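In Praise of the Bare Floor

I have been meaning to write about floors ever since we pulled up the carpet in April, and now that the dust has settled (some of it on my bookshelves, where it seems happy) I can say it plainly. A dark wooden floor is the best thing you can have in a room, and I think people spend far too much on everything that stands on it and far too little thought on the floor itself.

Ours was hiding under two layers. The top one was a beige carpet that came with the flat, and under that was a sort of green felt that crumbled when you touched it. I rang Hammont for a price on new boards and was told 84 pounds a square metre before fitting, so I put the phone down and went to look at what we already had. Boards! Proper ones, a bit gappy by the window, with paint splashes along one wall and a great many staples. It took a hired sander from Grineo, a very long weekend and two tins of oil in the darkest brown they sold. The whole job came to 300 pounds, and I would have paid 600 for it and still been pleased.

The usual complaints are that wood is cold, noisy and shows every crumb. All true! I still don't mind. A floor that shows every crumb gets swept, and sweeping takes four minutes with a decent broom. A carpet keeps its crumbs to itself for years, and I have seen what was under ours. As for the cold, I own slippers. The noise I will grant you, especially if you live above somebody who goes to bed early, and we have put felt pads under the chair legs and agreed not to drag anything after nine.

What I love most is how a dark floor makes ordinary things look good. White shoes, a pale chair, a heap of washing waiting to be folded, all of it looks as if somebody had put it there on purpose. I used to think dark wood would make a room gloomy, and with dark walls perhaps it would. Keep the walls light and let the daylight fall across the boards and you get the opposite, a room with some depth to it, where even the dull corners are nice to look at.

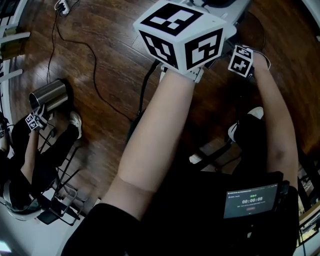

Cables are the real enemy of a good floor, and I say this as somebody who lived with them for years. You can oil and polish all you like, but there is always a lamp that won't quite reach, a charger, a fan in the hot weeks, and before long the boards are crossed with black lines. The worst offender is the white power strip that simply lives on the floor, with its black cable wandering off in one long lazy curve across the boards, right where people put their feet. On carpet you might hardly see it. On dark brown wood a white strip shines like a plate. We moved ours up under the desk with two screws and a strip of sticky tape, and the room seemed to grow by a foot in each direction.

My second opinion, which gets me into more trouble, is about chairs. I am all for thin metal legs! A big upholstered thing with a skirt down to the ground hides the floor and collects fluff, while a wire-legged chair lets the boards run on underneath, and you can get a broom in without lifting anything. They are light, too. The drawback is that thin legs press hard on soft wood, so do check the rubber feet every so often. We lost one without noticing and I now have a small curved scratch by the door, which I have rubbed with a walnut and mostly forgiven.

Then there is the matter of rugs. I was sent a lovely catalogue from Vurnalham and nearly gave in over a striped one at 300 pounds, exactly what the floor had cost us. I left it open on the table for a week. In the end I couldn't bring myself to cover up boards I had spent three days on my knees scraping, and the money is going towards a proper low shelf from MacDonald, open at the front, so that there is somewhere for the small stuff to go besides the floor.

If you rent, or your boards turn out to be past saving, I am sorry, and I do know that some carpets are perfectly nice. But if you have never looked, wait for a free afternoon, find the corner behind the door and lift it with a pair of pliers. You may get chipboard. You may get what we got, and then you'll be ringing round for a sander by teatime.

Posted 2019-08-07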